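I have been on a small-tables kick since May, when the big farmhouse one finally left our dining room and went to live in my sister's garage. I thought I'd miss it. I do not miss it! That thing collected mail like it was getting paid for it, and every night before dinner I'd move the pile to a chair, and then somebody would need the chair.

So now we have a round white one, a Flatlow, and it's tiny. Two dinner plates, two glasses and an elbow, tops. I ordered it late one night after 11 without measuring anything, and I had a bad couple of weeks waiting for the box and walking around the empty spot with my arms held out in a circle. My first pick was a Runex in dark green but the shipping was ridiculous, and I'm kind of glad, since white goes with the floor and the green would have been one more thing to match.

The trouble with a little table is what to put on it. A bowl of fruit takes up half the top. Candles get knocked over (ask me how I know). What I've landed on is one small object at a time, on its own, and then I swap it out when I get bored.
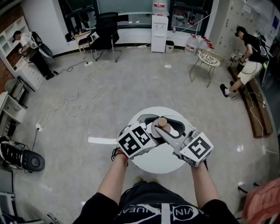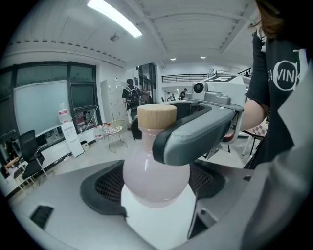
Bottles are my favorite thing to shop for right now, mostly because you can use them without putting anything in them. I don't do flowers much – I forget the water and then there's that smell – so a bottle has to hold its own with the top on. The round pale pink glass one with the light wooden cap is exactly the kind I mean, all belly and hardly any neck, and it gets a nice soft shine on it from an overhead light. Tall skinny bottles look great in the store and then you bump the table once and spend the evening sweeping. A low fat one stays put.

I went to Floritley looking for more in that shape and came home with one in smoky gray for 8 dollars, plus a tray I did not need. They had a whole shelf of clear ones too, but clear glass shows every fingerprint and I live with people who touch things.

Next up is the lamp situation. There's a MacLeish floor lamp I've visited five times now, the one with the skinny arm, and I can't decide if it would lean over the table in a cozy way or in a dentist way. If you have one, please tell me! Also I still need felt pads for the table legs, because the scraping on the tile at breakfast is getting old, and the stick-on kind I bought last time lasted 11 days.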